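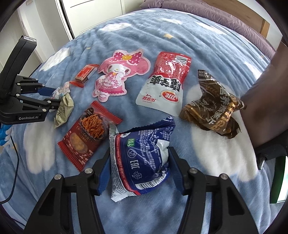
Accueil Catalogue Jeux de données Documentation Tarifs Contact

Drirwood-Chambre, lot d'évaluation

Version du 24 juillet 2018
Éditeur : Flonard
Mainteneur : Gilberto Condori
Format : Stetow 2

Objet

Drirwood-Chambre est le lot d'évaluation de l'offre Drirwood, service de collecte de démonstrations de manipulation vendu par Flonard. Il contient des épisodes de saisie et de dépose de petits articles emballés, enregistrés avec une paire de préhenseurs tenus à la main, dans une chambre meublée. Le lot est fourni aux clients avant commande pour vérifier la chaîne de lecture, la qualité de la synchronisation et l'adéquation des données à leur propre bras. Il n'est pas dimensionné pour entraîner seul une politique complète.

Contenu

Épisodes : 1 125
Épisodes réservés à la validation : 136
Épisodes bimanuels annotés phase par phase : 367
Flux vidéo par préhenseur : un
Consignes textuelles : français et anglais

Les 136 épisodes de validation ont été tirés par session et non par épisode. Une session n'apparaît donc jamais des deux côtés de la séparation. Les 367 épisodes annotés appartiennent tous à la partie entraînement.

Tâches

saisir_emballage : prise d'un article souple posé sur une couverture.
deposer_plateau : transfert d'un article vers un plateau vert à rebords.
deux_mains : chaque préhenseur tient son propre article pendant une partie de l'épisode.
degager : écartement d'un article qui en recouvre un autre.

Les articles sont des emballages de confiserie et de grignotage : sachets froissés, papillotes, paquets plats, quelques formes découpées. Les inscriptions sont en plusieurs écritures (latine, cyrillique, chinoise, japonaise) et n'ont pas été masquées. Les consignes désignent l'article par sa couleur ou sa forme, jamais par sa marque.
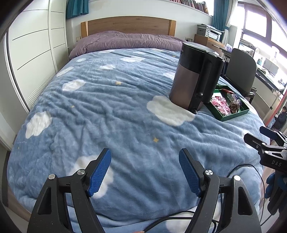

Conditions de prise de vue

Le support est un lit recouvert d'une couverture bleu clair à motifs de nuages et d'étoiles. La surface se déforme au contact et les plis changent d'un épisode à l'autre. Aucune remise à plat systématique n'est prévue par le protocole. La lumière du jour entre par une fenêtre ; l'exposition est automatique et l'arrière-plan peut saturer de ce côté.

Des objets sans rapport avec la tâche peuvent se trouver sur le support, dont une bouilloire électrique. Ils ne sont pas étiquetés. Le second préhenseur, ses câbles et les avant-bras de l'opérateur entrent régulièrement dans le champ. Prévoir un masque si l'apprentissage est sensible à ces éléments ; le script masque_main.py en fournit un, approximatif sur les bords.

Organisation des fichiers

drirwood_chambre/
 index.csv
 entrainement/
 validation/
 calibration/
 scripts/

Chaque dossier d'épisode contient la vidéo gauche, la vidéo droite, la pose des deux préhenseurs, l'ouverture des mors et le fichier consigne.txt. L'horodatage commun est celui du préhenseur droit. Les fichiers de calibration sont valables pour toutes les sessions du lot.

Lecture

pip install stetow
stetow verifier drirwood_chambre/
stetow lire drirwood_chambre/ --partie validation

La commande verifier doit se terminer sans avertissement. Un avertissement « index désaligné » signale en général une archive extraite partiellement ; recommencer l'extraction avant d'ouvrir un ticket.

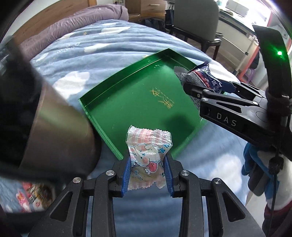 Limites connues

Les films brillants et translucides provoquent des reflets qui perturbent l'estimation de profondeur à partir d'une seule vue. Le fond du plateau pose le même problème. L'objectif à grand angle courbe fortement les lignes droites en périphérie : appliquer la correction fournie avant toute mesure.

L'ouverture des mors ne renseigne pas sur l'effort de serrage. Aucun capteur de force n'est enregistré. Pour un article très mince, la valeur d'ouverture est proche de la fermeture complète et ne suffit pas à confirmer une prise.

Le lot ne couvre qu'un seul lieu. Une politique évaluée ici ne doit pas être présentée comme validée pour un autre mobilier ou un autre éclairage. Restrepo, lot complémentaire tourné en cuisine, est vendu séparément et se lit avec les mêmes outils.

Personnes et vie privée

Une personne peut apparaître à l'arrière-plan. Les participants ont signé un accord d'utilisation. Le son n'est pas enregistré. Toute demande de retrait porte sur l'épisode entier.

Licence et offre

Usage interne d'évaluation uniquement, sans redistribution. Les modèles dérivés peuvent être conservés après la période d'essai, les données non. La collecte sur mesure (lieu, articles et consignes du client) fait l'objet d'un devis.

Modifications

Depuis la version de juin : correction du décalage entre vidéos gauche et droite, ajout des annotations de phase, suppression des épisodes interrompus.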